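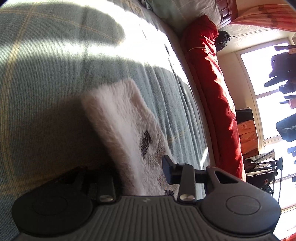 Should fluffy socks and other plush knits be folded on the bed or put straight into the drawer?

Fold them on the bed, on a flat cover, and put them away once the whole pile has been sorted. A drawer gives too little room to lay a thick knit flat, and plush items pushed in loose take up twice the space.

Residents' Household Forum
Wihongi House > Bedrooms and Linen > Folding and storage of plush items

Posted by LinenDesk_Wihongi (moderator)
Thursday, June 18, 2026

The question and answer at the head of this thread are taken from the house guidance on bedrooms. Several residents have asked for the guidance to be reviewed, and comments are invited below. Please keep to the subject of soft knitted items and the surface on which they are folded. Duvets and quilts have a separate thread.

The present wording is as follows. Plush socks, bed socks and small towelling pieces should be laid in pairs with the heels together, folded once across the middle and stacked on their sides. They should not be rolled into a ball by turning one cuff over the other, as this stretches the ribbing at the top. 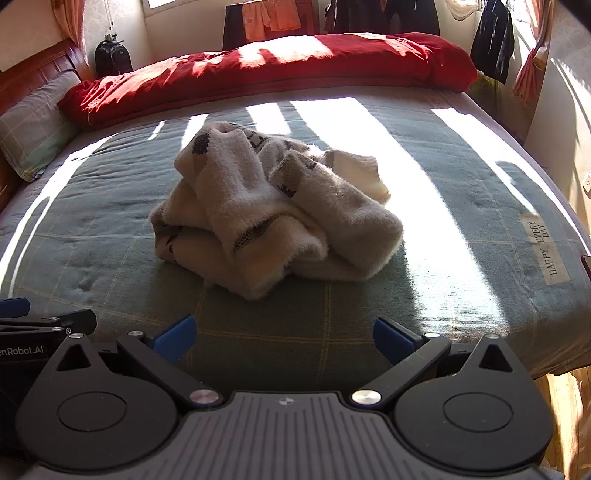 The bed should be made, or at least the lower sheet pulled smooth, before folding begins. Any quilt should be pushed to the far end so that the middle of the mattress is clear. Residents who fold in the morning may find that direct sun shows up lint which would otherwise be missed, and a clothes brush should be kept within reach.

Posted by ernov_4th_floor

I wish to record an objection to the paragraph on balling. I have turned the cuffs over on every pair I own for many years and have seen no stretching worth mentioning. Plush socks are loose at the top when they are bought. Balling keeps the pair together, and a pair that is kept together does not need to be sorted a second time.

Posted by greyplaid

With respect to the previous poster, the effect depends on the sock. A thin cotton sock recovers. A thick one with a deep pile does not, and I have discarded several whose tops no longer stayed up.

I would ask the moderator to consider a separate point. The guidance says "on a flat cover" without stating what kind. A ribbed blanket holds pale fluff between the ribs and is tiresome to brush. A plain woven sheet releases it far more easily. I would suggest that the blanket be turned back first.

Posted by LinenDesk_Wihongi (moderator)

The point about ribbed covers is accepted and will be put forward for the next revision. The guidance was last amended in February, when the section on drawers was added.

Posted by stairwell_b

May I ask what residents use inside the drawer? I bought the Zika divider set, which is well made, but the compartments are too narrow for anything fluffy. The Ernano box is wider and takes four folded pairs laid on their sides. It does not close fully with five.

Posted by ernov_4th_floor

A shoebox serves the same purpose and costs nothing. I see no need to recommend products in house guidance.

Posted by stairwell_b

I was asking for opinions, not for a change to the guidance. A shoebox does not fit the drawers in the smaller bedrooms. I have tried it in room 308 and the drawer front would not shut.

Posted by greyplaid

Room 49 has the same chest and the same difficulty. Cutting the sides of the box down to the height of the drawer solved it.

One further remark on the order of work. I deal with the dark socks first and leave white and pale plush pieces until last. Dark lint on a white sock is very hard to remove, particularly where there is a printed pattern and one cannot easily tell a speck from the design.

Posted by quilt_end

I must disagree with that order. Pale items shed more than dark ones in my experience, and if they are left on the bed they cover everything beside them. I fold them first and brush the sheet before starting on the rest — it takes a minute at most.

Posted by LinenDesk_Wihongi (moderator)

Both methods appear reasonable, and the guidance will remain silent on the order of colours. The wording on cuffs will stay as it is for plush items only. Residents may ball thin socks if they wish.

Further comments on drawer sizes may be added here. Please state the room number and whether the chest is the older or the newer type.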